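Bronderwood Household Advisory Service
Kitchen Notes: Sorting Food Scraps at the Counter
Updated 2025-11-03

Residents of Bronderwood who take part in the kitchen scrap program are asked to sort waste at the point where food is prepared. A small round bin kept within reach of the counter is sufficient for most homes. Liners are optional. The bin should be emptied every 3 days, or sooner in warm weather.

Eggshells

Empty shells may go into the scrap bin whole or in pieces. Rinsing is not required, although a quick rinse reduces odor. Shells intended for the garden should be dried on a tray, crushed by hand and stored in a jar with a loose lid. Paper labels and cartons are collected separately.
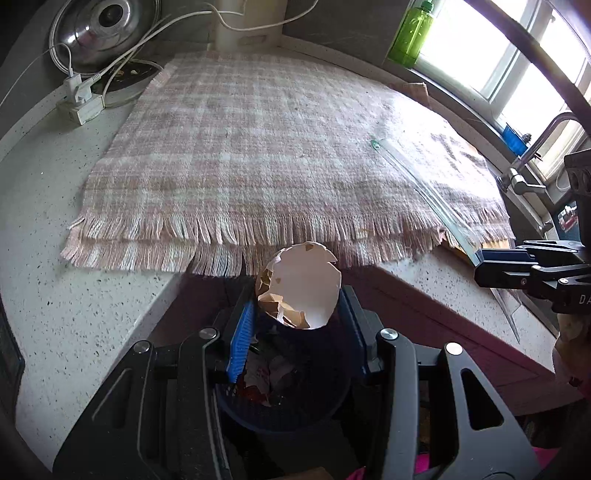 Cardoso wrote to the Service that crushed shells were still whole in the garden bed a year later, and asked whether the effort was worthwhile. Coarse pieces do break down slowly. Households that want quicker results should grind dried shells to a powder before spreading them.

Root Vegetables

Trim the top and the root end over the bin, and brush off dry soil before washing. Loose papery skin and fibrous ends are accepted with other vegetable scraps. A vegetable with a soft spot may be cut back to firm flesh and used the same day.

Items That Do Not Belong in Scraps

Toothpaste tubes, including empty ones, must be kept out of the scrap bin. The Skandmont sorting station removed 227 tubes from food waste in October. Tubes and other bathroom items should be returned to their own shelf before cooking begins, and rulers and similar tools put back in a drawer. 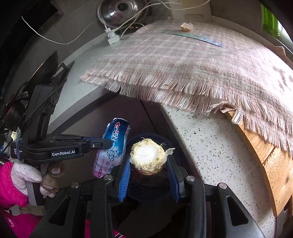 Root vegetable and toothpaste tube: only the first may go in with scraps.

Cloths on the Counter

A fringed cloth should be shaken outdoors after food preparation, as bits of shell catch easily in the threads. Wash it separately in cool water and lay it flat to dry. Replacement bins are available at the Pekow Street office while supplies last.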